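Notizbuch Teleop, Zelle 2 – Dezember, vormittags

Kalt gestartet 8:40. Leader-Arme neu genullt, links war wieder Versatz im Handgelenk. Nach dem Nullen ok. Troels Þorgeirsson fährt, ich schreibe mit und drücke Start/Stop.

Aufgabe laut Plan Haruna: rosa Teil mit links greifen, anheben, zur Mitte bringen, rechts kommt dazu und fasst mit an. Halten, bis beide ruhig stehen, dann erst weiter. Das "ruhig stehen" ist der Punkt, an dem wir letztes Mal die meisten Episoden weggeworfen haben. Ziel für heute 60 brauchbare.

Einstellungen:
Greifkraft links runter auf Stufe 2, rechts unverändert
Skalierung Leader/Follower 1:1, keine Glättung
Episode max. 16 s, danach bricht der Recorder ab
Handgelenkkameras beide an, feste Kamera dazu
Belichtung Handgelenk fix, nicht auto!!

Erste Runde zum Warmwerden, nicht gezählt. Troels fährt rechts zu schnell an und stoppt dann kurz vor dem Teil, das zieht sich durch alle Trajektorien und das Modell lernt den Stopp gleich mit. Haben wir bei Baltance schon gehabt, da stand der Arm nachher jedesmal eine Sekunde in der Luft rum. Also: langsamer anfahren, dafür durchfahren. Nicht nachkorrigieren wenn man leicht daneben ist, sondern Episode verwerfen. Korrekturen nehmen wir getrennt auf, eigener Ordner.
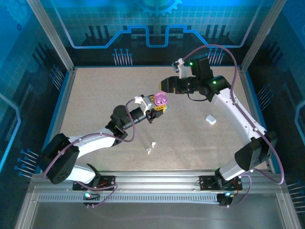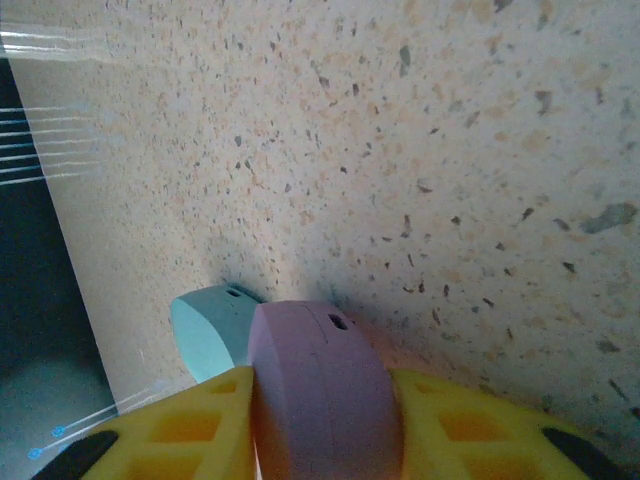 Danach richtig aufgenommen. Erster Block 14 Episoden, davon verworfen: 3. Einmal Zeit überschritten, einmal hat Troels den linken Trigger locker gelassen, einmal ich zu spät auf Stop (sorry). Rest sieht beim Durchklicken gut aus, Zeitstempel passen zusammen, keine Lücken.

Kabel: Schlaufe am Arm bei großer Ellbogenbewegung im Auge behalten, evtl. noch ein Klett dran. Bei ganz ausgestrecktem Arm wirds knapp.

Zur Blickrichtung – Troels schaut beim Fahren direkt auf die Arme und nicht auf den Monitor. Geht schneller, aber er nutzt dann Information, die keine der Kameras hat. Granlow-Leute machen es streng nur über Monitor. Wir haben es nach dem ersten Block mal so probiert, deutlich zäher, er hat zwei mal vorbeigegriffen. Aber die Fahrten sind hinterher gleichmäßiger. Tendiere zu Monitor, auch wenns nervt. Muss im Log stehen welcher Block wie gefahren wurde, sonst können wir das nachher nicht mehr trennen. Feld "sicht" angelegt, Werte direkt / monitor.

Startposition vom Teil variieren wir noch zu wenig. Liegt bei uns immer fast am selben Fleck, Gewohnheit. Vorschlag: Positionen vorher auslosen, Liste neben die Tastatur. Drehung auch, mindestens vier Lagen.

Mit dem Wavau-Skript exportiert, läuft durch, meckert aber wegen fehlender Beschreibung pro Episode. Text vorerst überall gleich: "Teil mit links aufnehmen, mit rechts dazugreifen". Englische Fassung brauchts auch noch.

Offen:
Übergabe selber, also links lässt los – noch nicht angefangen
Abbruchtaste aufs Pedal legen, ich will nicht immer rübergreifen
Greiferöffnung rechts im Log prüfen, Kurve hat Stufen, Filter oder Getriebespiel?
Troels braucht nach 30 min Pause, danach wird er ungenau, sieht man an den Kurven richtig schön

Nach dem Essen Block zwei, nur Monitor. Wenn der Ausschuss unter einem Viertel bleibt lassen wir es so.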